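Session 8: Setting Up Your Writing Corner

Welcome back, everyone, and do bring your tea in with you! Last time, in Room 19, we talked about drawers, and now we come (at last) to the desktop itself, which is where most of us get into trouble. Start by laying all your pens out flat, side by side.

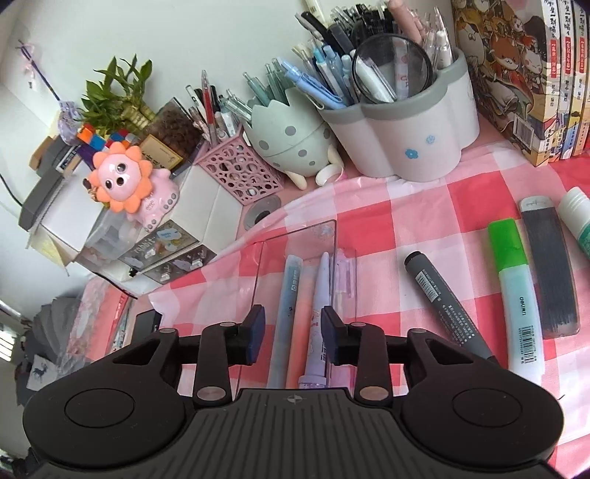 Pens and markers on a checkered cloth, books standing at the back.

Group them by what they do: pens together, then markers and highlighters, then glue. Test each one on scrap paper and be kind but firm with the dry ones. For next time, please read Lý, chapter 2, and bring one pen you love.

Thoa Đàm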